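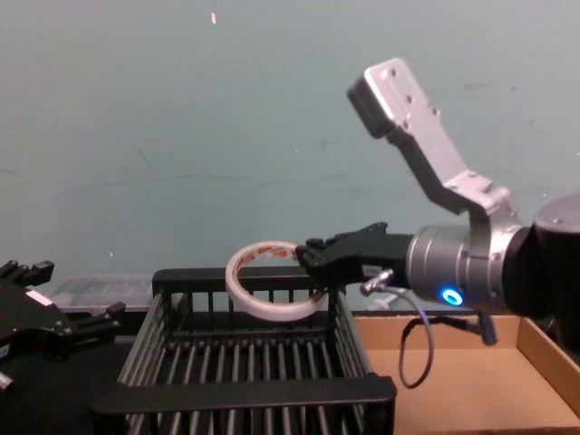
Dundmont to merge packing and returns at Drirnine from September

Household and stationery supplier Dundmont has confirmed that its packing and returns operations will be brought together under one roof at Drirnine from September. The move will bring to an end the present arrangement, under which returned goods are handled at Garevach and sent back to Drirnine by road before they can be sold again.

The change affects 201 members of staff across the two towns. Of these, 52 are currently based at Garevach and all have been offered a post at Drirnine on their existing terms. A free staff bus will run between the towns for each shift, and those who would prefer not to travel may apply for work in the Garevach trade shop, which stays open.

Customers will see little difference in how they place an order. Returns will go to a single address printed on the delivery note, and refunds will normally be made within 6 working days of a parcel reaching the building. Parcels sent to the Garevach address after the move will be forwarded without charge until the end of the year.

The company is also changing the way it packs smaller orders. Mixed orders of tape, string, labels and envelopes will be sent in one carton wherever the weight allows, with paper filling in place of plastic. Cartons received from suppliers in good condition will be used a second time for trade deliveries. Trade customers who do not wish to receive reused cartons should tell their account office before the end of August.

Fitting out of the Drirnine building is being carried out by Vondráček, which also supplied the shelving at the Garevach trade shop. The work includes a new loading bay, a covered cycle store and a larger canteen. Deliveries to the site will use the northern entrance while the bay is being built, and no lorries will be received on a Sunday.

Collections from the Garevach trade counter will be suspended for 3 working days during the move. Orders due for collection in that period may be delivered free of charge on request.

Residents living near the Drirnine site will receive a letter setting out working hours and a telephone number for enquiries.

Notes to editors

Dundmont supplies household, packing and stationery goods to shops, schools and offices. Requests for interviews or site visits should be sent to the Dundmont press office at Drirnine.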